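Dradden Winter Lunch Club
Progress report to the Pliltis Fund, January 2025

Dear all at the Fund,

We are now at the halfway point of the grant and it feels like a good moment to sit down with a pot of tea and tell you how things have gone. The short version is that the lunches are busy, the food is good and the money is holding up a little better than we feared in the autumn. The longer version follows, and I hope you will forgive me if I wander.

Lunches

We have served 321 hot lunches since the doors opened, against the 246 we put in our application. A good part of that came in the fortnight before Christmas, when the Sokol Street surgery put our leaflet in with its flu letters and we suddenly had people queuing for soup before the tables were laid. We ran out of bread on the first of those days and have ordered double ever since. The cottage pie remains the favourite by a long way, although the leek and potato soup has its own loyal following — mostly at the table nearest the radiator, where the same group has sat every week and would be quite put out to find anyone else there.

Getting people to us

You asked in your last letter how we are reaching those who can't manage the hill. The Cerura minibus now does two runs each lunch day, one along the river and one round the top estate. It has made more difference than anything else we have done. Several guests told us they hadn't eaten out in company for years, and one lady has started bringing her neighbour, who had turned down every invitation we sent her by post.

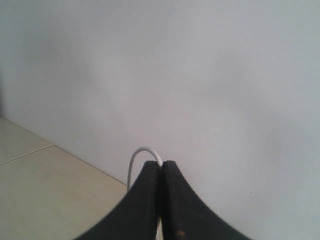 Money

We have spent 69 per cent of the food budget, a touch ahead of where we ought to be, and the extra lunches account for nearly all of it. Against that, the hall heating came in lower than the estimate, and the minibus has cost us less in fuel than Cerura first quoted. With your agreement we would like to move what is left on the heating line across to food. The full figures are on the sheet attached.

What comes next

In February we start the afternoon sessions, with cards, a bit of gentle singing and somebody from the library to help with forms and letters. We would also like to try a second pudding, after a good deal of lobbying from the floor. You would be very welcome to come and eat with us — do let us know beforehand so we can put enough potatoes on.

With warm thanks from everyone at the club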